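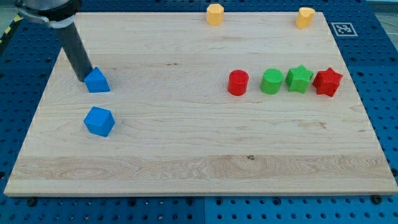 NOTA DE PRENSA
Para publicación inmediata — 22 de mayo de 2019

Luma presenta su nueva placa de inducción para cocinas pequeñas, con distribución de Bosier

Mendthorpe. Luma, fabricante de electrodomésticos de cocina, anuncia el lanzamiento de Babaei, una placa de inducción de dos zonas pensada para apartamentos, estudios y casas de vacaciones. Dos zonas, un solo mando, encastre estándar. Ya disponible en tiendas Bosier y en pedido directo.

El primer lote, 1,000 unidades, salió de fábrica en febrero. Quedan 321 en almacén a fecha de hoy. Segundo lote en camino, con el mismo precio.

Qué trae Babaei: cristal negro o gris claro, mando giratorio extraíble (se quita para limpiar, va con imán), temporizador independiente por zona, bloqueo infantil y función de fuego lento para salsas, arroces y legumbres. Marco biselado por los cuatro lados. Enchufe normal, sin obra. El manual viene en español, portugués e inglés.

«Llevábamos tiempo oyendo lo mismo en las tiendas: que la placa de cuatro fuegos se come la encimera», explica Remedios Enriquez, directora de producto de Luma. «Quitamos dos zonas y recuperamos sitio para cortar. El mando giratorio lo pidieron los clientes, los botones táctiles con las manos mojadas son un suplicio».

Precio recomendado: 400 euros, impuestos incluidos. Transporte aparte en islas. Instalación opcional, consultar en cada tienda.

Antes del lanzamiento Luma pasó una encuesta a clientes de Bosier. Respondieron alrededor de 3,362 personas. La mayoría cocina para uno o dos entre semana y usa el horno menos de lo que pensaba al comprarlo. De ahí el formato, y de ahí tambien la segunda zona más ancha, para paellera pequeña o plancha.

Jomar Dalisay, responsable de compras de Bosier, confirma que la placa estará en exposición en todas las tiendas de la cadena. Con demostración de cocina en la de Mendthorpe — plazas limitadas, inscripción en el mostrador. «Es un producto que se vende cuando la gente lo prueba. Ponemos agua a hervir y ya está», comenta Dalisay.

Recambios: mando, junta perimetral y cable, a la venta por separado desde el primer día. Garantía de tres años, ampliable a cinco registrando el aparato en la web de Luma. Guardar la factura.

Compatible con menaje de base magnética. El aluminio y el cobre sin disco difusor no sirven. Luma venderá además un juego de dos cazos y una sartén con la misma referencia de color, fecha por confimar.

Sobre Luma
Diseña y fabrica placas, hornos compactos y campanas para cocinas domésticas. Sede y taller en Mendthorpe.

Contacto de prensa
Remedios Enriquez, Luma. Muestras para prueba: pedir con dos semanas de antelación, indicar medio y dirección de entrega.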